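4.3 Setting up marker detection in Trovell

I'm assuming Trovell is installed and your wrist camera is streaming. If it isn't, go back to 4.2 first, I'll wait.

1. Open the Khoo panel and load your marker family. The family has to match what you printed, and the loader won't complain if it doesn't (ask me how I spent a whole evening in February).

2. Set the exposure by hand. Auto exposure loves to wash out white parts on a dark backdrop, and then the cells in the marker go mushy. I start at 40 and creep down until the black border looks solid. 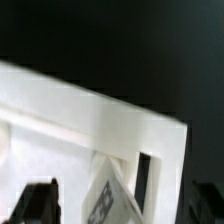
If the pose readout jumps between two angles, you've got the flip problem. Turn on "hold last good pose" and set the limit to 5 frames. Any longer and the arm will happily chase an old pose!

3. Bring the gripper in square to the piece and press Capture. The preview needs all four corners of the marker. With the bottom ones out of view the detector just drops it, even when the rest is nice and sharp, so back the arm off a little before you capture.
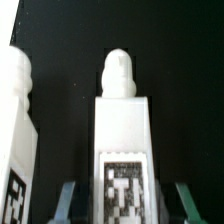
4. Check the ID list. If a neighboring piece also has a marker, pin the ID you want under Target, or the planner may switch over halfway through an approach.

CAUTION: Keep the speed slider at its lowest setting the first time you run with a pinned target. Keep a hand near the stop button too.

5. Add any parts without markers. These go through the shape matcher, which wants a clean outline against the background. Draw your region tightly around the part and leave the tray edges out of it, because long straight edges pull the fit sideways.
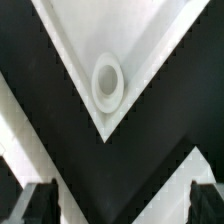 Wrist view: white ring on a white surface, with the gripper fingers at the bottom corners.

Note: white on white is hard going. Drop the edge threshold to 214 and rerun the matcher before you start moving lights.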